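Follau bin picking - open day demo set, README

Recorded at the Hudmont open day, Tuesday, February 18, 2025. Maintainer: Refilwe Modise. Ask Lino Testa about anything to do with the arm.

What you get

Logs and stills from the bin demo we ran for visitors. 231 pick attempts over 3 sessions, 2852 stills. One folder per session. Each attempt has a text log and a still from the fixed camera over the bin. Failed picks are in there too, pls don't filter them out and then report a success rate.

Setup

KUKA arm, two-finger contact in most picks, metal bin on the wood table. Household stuff and toys for the objects, mixed sizes, nothing heavy. Visitors picked what went in and Thilini Gamage dropped it in from the front. No sorting, no spacing by hand. If something landed against a wall it stayed there.
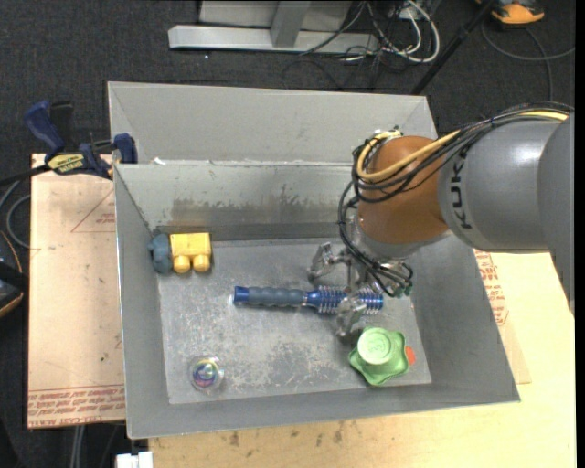

Gripper over the hairbrush, session 2. Toy in the rear left corner, green plastic piece front right.

The brush was everyones favorite. Long handle, round head, bristles - three different kinds of grasp on one object, and the planner mostly went for the head. Clear objects are the weak spot, depth comes back full of holes. Treat those labels with care.

Labels

Done by Maribeth Manalastas the same week, checked once by Lilibeth Tolentino. Four values: held, dropped, missed, stopped. "Stopped" means someone hit pause, usually to answer a question from the crowd. Not a robot fault.

Known problems

- session 1 clock is 320 ms behind the arm log. Fix script is in tools, run it before you line anything up
- session 3 starts late, first few attempts have a still but no log
- bin floor is scratched and stained, some segmenters call the dark patches objects
- object names are whatever the visitor called it, so the same toy can show up under two names. Will merge them when theres time

Not included

Audio, visitor sign-in sheets, the Matsuda conveyor demo from the other room. That one gets its own card.

Use

Internal and Tirineo partners for now. Wider release maybe October, depends on review. Don't repost the stills before then. Corrections to Refilwe, with session and attempt number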